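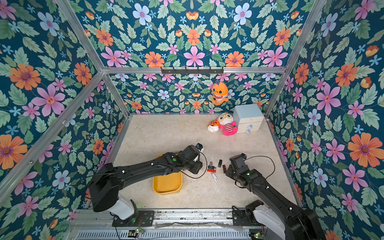

An orange dinosaur soft toy hanging from a rack of hooks, with floral wallpaper behind.

Day ticket waters should stop selling out before the weather forecast

09/02/2021

I have fished the same stretch of canal and the same handful of ponds outside Hevanberg for most of my adult life. In that time the rods have got lighter and the bait has got dearer, and I have no great complaint about either. My complaint is with booking.

Until last year you turned up at Naylor Pools, put your money in the tin by the gate and found a peg. If the car park was full you went home, or drove on to the canal. Now every peg is sold online, and the good ones go nine days ahead. I understand how it came about. Numbers had to be kept down and the fishery needed to know who was on the bank. The system did that job. What I object to is the way it has become permanent without anyone asking whether it suits fishing.

Fishing depends on the weather more than most hobbies do. A mild, overcast day with a bit of a south-westerly is worth a week of frost and bright sun. No forecast I have seen can tell you which of those you will get nine days out. So people book two or three dates and use one. The others sit empty, paid for, while someone who would happily have fished them stays at home.

In December I had a peg booked on the Flunov side and the pool froze from bank to bank. No refund, and no moving the ticket. Two weeks later it was perfect and there was nothing to be had. I drove past anyway and there were gaps all along the far bank.

Yevhen Lytvynenko runs a small lake at Grakeck and does it differently. Half his pegs go online and the other half are held back until the evening before. If you book and can't come, you tell him by eight that night and he moves your ticket to another day. He told me he has lost nearly nothing by it. The pegs fill either way, and he gets fewer arguments in the car park.

The usual answer is that a fishery is a business and needs certainty. Fair enough. Stocking costs money, and so do banks and platforms and the otter fence. But a water where half the regulars have given up by spring has no certainty either. Svitlana Kravets, who I have shared a bank with for years, let her Naylor membership go in the new year and bought a river permit instead. She catches less and says she prefers it. I doubt she will be the last.

There is also the matter of children. Nearly everyone I know who fishes was taken along one morning at short notice by an uncle or a neighbour. You can't do that if the ticket had to be bought the week before. A junior who wants to come should be able to sit on an adult's peg with a second rod, no booking, and pay on the bank. Some waters allow it. Naylor used to.

I am not asking for the tin back, though I liked the tin. Hold back a share of the pegs, let people move a ticket when the water is frozen - surely that much - and put the cancelled ones up again the same evening. The booking page already shows which pegs are taken, so it can't be a huge job to show which have come free.

The spring tickets for Naylor go on sale shortly. I will probably buy two and hope for cloud.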